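Eight months with the arms

I said in December that I would write something about the arms once they had been in long enough for me to have an opinion. It has been eight months now and people still ask, mostly my sister and the man at the garage, so I will try to put it down.

For anyone new, I work in returns at the Larkeo depot in Nostcombe. Bags, mostly. They come back from customers and from shops, and somebody has to work out which can be sold again, which can be mended and which are finished. When I started there were long benches down one side of the building and we each had a stretch of bench, a lamp, a lint roller and a stack of grey crates. You picked up a bag, turned it round, ran the zip, looked inside, pulled the handles, checked the hem and put it in a crate. Then you did it again. A good day for me was 47 bags an hour. On a bad one my thumbs hurt by eleven.

Pinum put in the first pair of arms before Christmas and the second pair in spring. They work on a white table against a white wall, and the job they were given to begin with is the one we all did first, getting a soft bag to stand up and stay put.
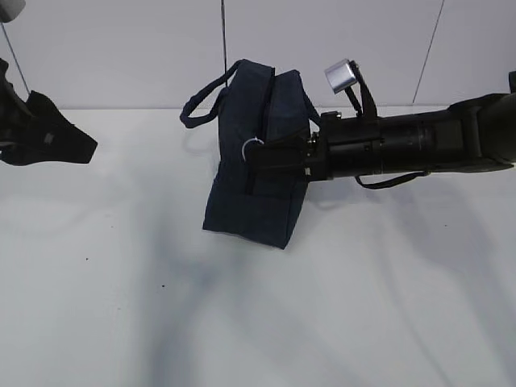

What the job was before

I want to be fair about the old way because people are already getting sentimental about it. It was all right. You could talk, and the radio was on. But it was the same movement all day, and three of the people I started with have had trouble with their wrists. We had a poster about stretching. The busiest week I remember we put 2,385 bags through, and on the Monday after it half the section rang in sick or came in and wished they hadn't.

The part that took skill was never the picking up. It was knowing that a crease in a certain place usually means the lining has gone underneath, or that a bag that smells of the sea will have a stiff zip in a month. That took a year or so to learn and it was never on the job sheet. The rate was on the job sheet.

What the job is now

There are two of us to a pair of arms. One loads and clears, the other sits at the screen and does what the supervisors call exceptions. An exception is anything the arms have stopped on. In the first weeks that was nearly everything. They would take hold of a side and stop, or take hold of a handle and stop, and I would be up and down from the chair like a waitress. Soft things are hard for them. A cardboard box is the same shape every time you meet it and a cloth bag never is.

Zips were the worst. A bag that comes in half open has an edge where the machine doesn't expect one, and the ring on the pull swings about.
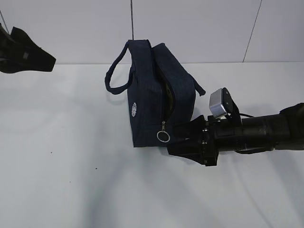

We asked for a training day and got one, though it was shorter than it should have been. The engineer from Pinum was patient and drew things on the back of a delivery note. I learned more from that than from the booklet. I can now reset a grip, move the starting point and mark a bag so that it goes to a person. I could do none of that last year, and I am 58, so I was quite pleased.

The pay was the argument. We were told the new role was the same grade with a different name. The union said that if you are answerable for a machine it isn't the same grade, and after a lot of letters there was a small allowance. It is 40 pence an hour. Some think it was worth the fight and some think it was an insult, and I have been both depending on the week.

Who went and who stayed

No one was made redundant, and I want to put that down because the local paper more or less said otherwise. But when people left they weren't replaced, and the temps who used to come in before Christmas weren't asked back. So there are fewer of us. The canteen has gone down to 2 hot meals and the second sitting has been dropped. You notice it most at the end of a shift, when the car park used to be a queue and now you just drive out.

The ones who stayed have split a bit. The younger ones like the screen. A few of the older hands moved across to mending, which is still done by people at a bench with a needle, and they seem the happiest of anyone. I put my name down for mending too, but there's a list.

The lifting between two arms came later, with an update in the summer. Before that a bag had to stay on the table. Now both arms can take it and hold it up, so the underside can be looked at as well. It is slower than I was. But it doesn't go home with sore thumbs, and these days I don't either.

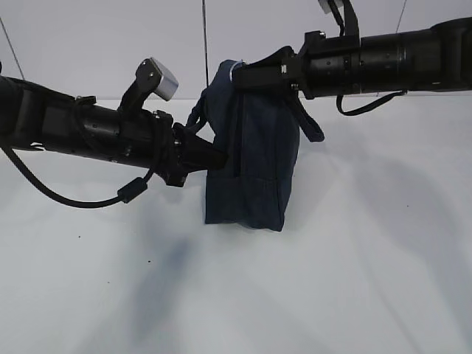

One bag, both arms, clear of the table.

What I would ask for, if anyone from upstairs reads this, is a proper second training day and a chair that goes lower. Swapping over every two hours would help as well, as the screen makes your eyes ache in a way the bench never did. I have put all three in the suggestion box.

I was going to write about the trip to the Dvořáček gardens as well, but this has gone on long enough. I'll do that next time, with the plant list for those who wanted it.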